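Viten Block and Bin Set: Data Card

Maintained by the Kennedy documentation office
Contact: Aarti Chaturvedi

Summary

The Viten set is a catalogue of coloured blocks and the shallow storage bins in which they are laid out. It contains 400 records. Each record names the blocks placed in a bin, their colour and relative length, and the way they lie on the bin floor. The set was compiled at the Kennedy workshop and is released for use in sorting, storage and layout studies.

Contents

blocks.csv -- one line per block, with colour, length class and label number
bins.csv -- one line per bin, with floor colour, wear grade and position of holes
layouts.csv -- one line per block per layout, with orientation and nearest wall
notes.txt -- remarks entered by the person who checked the layout

Colour and length

Colours are recorded by common name only: red, dark green, yellow, blue. No colour measurement was made. Length is recorded as short or long. Where a block falls between the two classes, it is entered as short and a remark is made in notes.txt.

Orientation

Orientation is recorded in degrees from the front wall of the bin, to a maximum of 90. Direction of slant is held in a separate column. Users of the earlier Brekov release should note that it measured from the left wall, and that its values must be converted before the two sets are merged.

Bins

Bins were used in ordinary workshop service before the set was compiled, and their floors were neither repainted nor polished. Scratches are graded light, moderate or heavy. Holes in the floor are listed by position and are not to be treated as objects.

Known limitations

Twelve layouts lack a wear grade. In 50 others, part of a block is hidden and its length class was taken from blocks.csv by label number. Grey bins are over-represented.

Corrections

Corrections received by October will be included in the next release. Please quote the record number and the column concerned. Requests to use the Skasance supplement, which covers lidded bins, should be made separately.

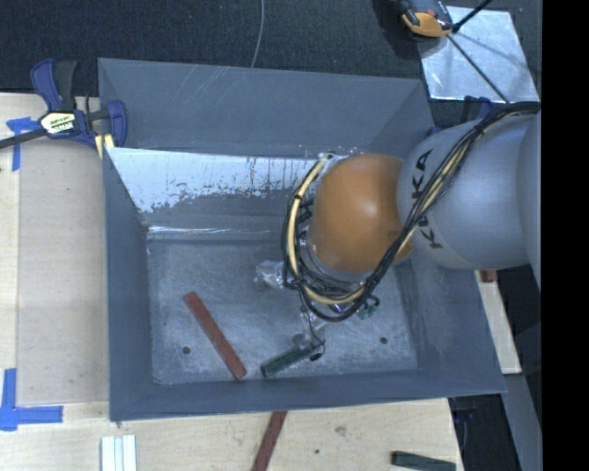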